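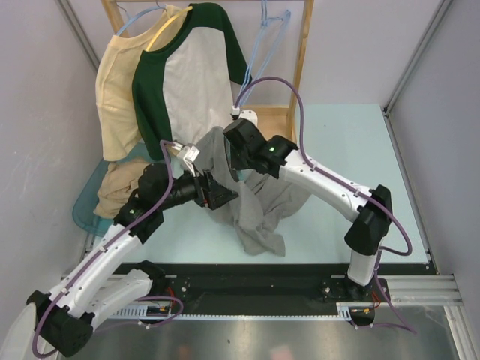

Florian Mösli asks for the hanging notes to be kept separate from the folding notes, and he wants the collar dealt with before anything else. Gray knits go out of shape at the neck, he writes, and most of the damage comes from pulling a hanger through the opening while the rest of the garment is still in a heap.

The notes on this page cover hanging only. Folding has its own page in the Naltside garment care set. The subject is a gray knit garment with a wooden rack at the back of the table, on a smooth pale surface. The pictures are small and the text under each is short. Terms are the ones used in the Hurneck handling guide: collar, shoulder line, body, hem.

Starting condition. A crumpled garment has no useful top or bottom until the collar is found. Lift one part of the cloth clear of the table and let the rest fall open under its own weight. Soft folds will spread on the surface and can be left alone for now. Do not shake heather knits over a table edge; the hem catches.

Surface. A smooth tabletop lets the cloth slide as it is turned. On a rough board the lower layer stays put while the upper layer moves, and the body twists. If only a rough board is available, lay a cotton sheet over it first.

Weight. The guide gives 160 grams per square meter as the lower limit for hanging a knit top on a plain hanger. Lighter fabric should be folded and stored flat. The upper limit depends on the hanger and is not given here.

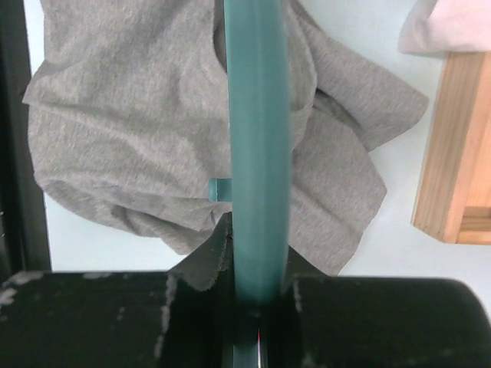
Would a peg that short hold a shoulder seam, or does the cloth ride over it? Olaia Carretero put the question after the first version of the page went up, and added that her own hangers have notches and no pegs at all.

The answer depends on the fabric more than on the length of the peg. A heathered knit has a fine, slightly rough face and tends to stay where it is laid. A slick jersey moves. For slick fabric, use a hanger with a flocked or rubber-coated bar. For a notched hanger the procedure does not change — notches are meant for straps and do very little for a T-shirt.

Points to check while the garment is held up:

Ribbing. Run a finger along the seam line before going further. A neckline and a hem can feel alike in a bunched garment. The neckline is the shorter of the two and curves more.

Rolled folds. Thick rolls at one side usually mean that a sleeve has been turned in. Pull the sleeve out from the cuff end. Pulling on the roll itself stretches the body.

Hanger width. The ends should stop short of the sleeve seam. The Segura sheet suggests 9 millimeters of clearance on each side for adult sizes. Hangers that are too wide leave a bump in the sleeve that takes a wash to remove.

Finish. Smooth, rounded hangers slide in without catching the knit. Wooden ones should be checked for splinters at the ends before use.

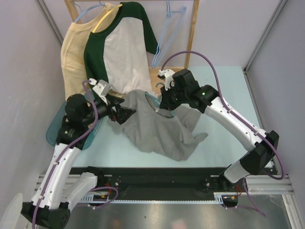

Collar and Hanger

Gray T-shirt, bunched and twisted, with the collar opening facing up and a small patch of teal-blue plastic under the collar area. One sleeve trails to the lower right.

Feed the hanger in from the hem side where the garment allows it. The hook comes out through the collar last. Narrow collars should never be stretched over the full width of a hanger; tilt the hanger, pass one end into its shoulder, then lower the other end into place.

Once both shoulders are seated, take hold of the hem at the two side seams and draw it straight down. A half turn in the body will show as a diagonal crease from one armhole to the opposite side. Take the shirt off and start again if the crease is there. Smoothing it by hand only moves it.

Order on the rack. Light colors and dark colors may share a bar when everything is dry. Leave a hand's width between garments. Long sleeves should hang free of the neighboring shirt and clear of the rack posts.

Rack load. The Kititz rack listing gives no figure for a wooden bar, so the page uses 100 newtons as a working limit for the middle of the span. Heavier items go near the posts.

Revision 2024-05-11. Corrected the clearance entry under hanger width and moved the paragraph on slick jersey up from the end of the page. Sweaters and anything with buttons will be added in August.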